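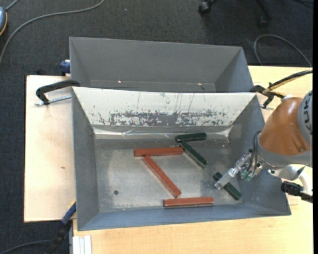
Bins and Bars: The Lundton Workroom

Cloltex moved its sample bars to the ground floor at Lundton last April. These pages cover the bars, the bins they are kept in and the room itself. Notes are by Anitha Pillai, with corrections from Satish Varghese. The page was last changed on 2020-03-05.

The bars are sample pieces. Customers ask to handle a color before ordering, and the workroom sends out a small set, gets it back and puts it away again. Most of the work is putting things away.

Red and green
The two colors asked for most. The red is a flat brick shade and looks darker on the sides than on the upper face. The green is dark and easy to confuse with black under the old ceiling lights. The green bars are shorter than the red.

How they lie in the bin
A returned set goes in loose, and the bars settle at whatever angle they like. We used to line them up against the wall of the bin. Vignesh Alva stopped doing it the week he took over returns and the rest of us followed.

The gray bins
Rectangular, open at the top, with side walls that slope outward toward the rim. They came from the Koppel building when it closed. The order sheet that came with them lists 424 bins, and a good part of those are still in the Koppel storeroom under a tarp.

Wear
The floors of the older bins have gone cloudy, with scuffs and paler patches. It doesn't rub off. Satish tried a kitchen cleaner and then a paste from the hardware store, and the second one left a smell for two weeks.

The whitish wall
One bin has a whitish covering on a sloping wall, scratched in thin lines running down from the top and flaking to gray lower down. We don't know who put it there. Līga Dambrauskienė remembers it from Koppel and says it was already in bad shape.

Clear strip
The shiny strip at the foot of the same wall has wrinkled. It catches the light, and a green bar lying close to it is easy to find. It will stay until it comes away by itself.

Small hole
There is a small dark hole in the floor of that bin. Bars don't care about it. Don't use the bin for screws.

The table
Light wood, big enough to stand one bin behind another. The usual arrangement is the working bin in front and the next one behind it, so that a finished set can go straight across. Please don't leave coffee on it — the ring by the window end is from 12 years ago and people still bring it up.

Set 804
The mixed set that goes out to Fliditz every spring. It came back last time with one bar too many, in a red that is close to ours but a little more orange. Narayanan Venkataraman wrote to them about it and is waiting to hear. The extra bar is in the drawer with the string.

The register
A blue notebook with a cloth spine. Līga started it at Koppel and it now holds 1,317 entries, one line for each set returned. The handwriting changes around the middle and the spelling of Fliditz changes several times. Write the date first, then the set, then your initials. Leave the last column blank unless something is broken.

Shelf labels
Typed by Vignesh and already out of date. "Green, short" and "Green, old" are now the same shelf. Anything marked "Red, ask Anitha" can be put with the other reds.

Visiting
The workroom is open to customers in the mornings. Use the side door and ring twice. Bars can be taken out of the bins and held up to the window, and the light is best before ten. Put them back in any bin on the table and someone will sort them later.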